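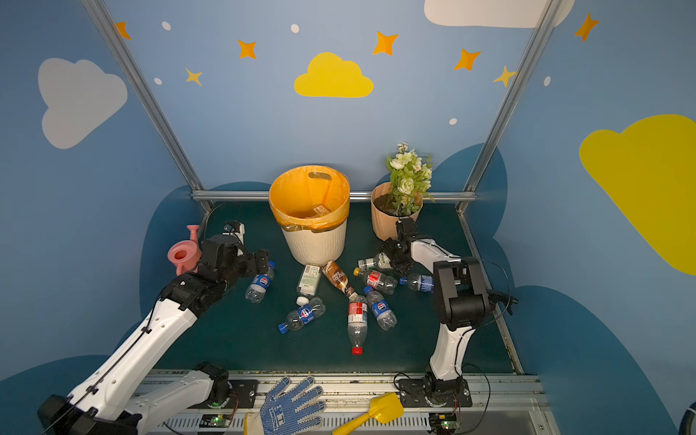

Empties: A July Gallery

Skomotwood Arts Annex, ground floor

I have been photographing other people's empty bottles since spring, and my family has stopped asking when I'll do birds. The series stands at 68 pictures. This page is for the ones I'd be willing to defend at dinner.

The rules are simple. The bottles have to be near a bin and not in it. I don't move anything. If there's a decorative touch close by, so much the better, and with clouds and stars on the walls I felt I'd been handed a gift.

Nine on the Floor, One Bin

Pepsi is the largest party, with a brown coffee bottle holding out near the middle. The bin has a fresh-looking orange-yellow bag folded over its rim and a small piece of white packaging inside, so somebody understood the principle.

The same again, for people who like flowers

Wing-yan Fu, who hung the July show, thinks the artificial blossoms in the tan pot are the real subject. She may be right. They're white and pale green and have never left a drink unfinished. She also asked if the pink watering can was mine. It was not, and I'm not sure what it would do for fake flowers, but I respect the optimism.

A note on caps

I get more mail about caps than anything else. Blue, red, yellow, and one small white one that has parted company with its bottle and is lying on the mat. Our town wants caps back on before bottles go in the bag. Man-lok Chien wrote to tell me his town wants them off. The two of them should meet - I'd bring a camera.

On the color

I did nothing to it. The dark teal mat makes clear plastic look better than clear plastic deserves, and I've been looking for one like it for my own kitchen. Au, the flooring place on the corner, offered me something they call "harbor," and it is brown.

Prints

Prints are $32 unframed, $90 framed, and come on the heavy matte stock from Nenidis. Ask for Empties at the front desk or leave a note in the box by the stairs. Please don't leave bottles in the box by the stairs. The desk is open Saturday until four.

Coming next: cardboard, flattened and otherwise. I've made a start behind the Oltoron building, where the supply is excellent.

3173 visits to this page so far, a fair number of them mine.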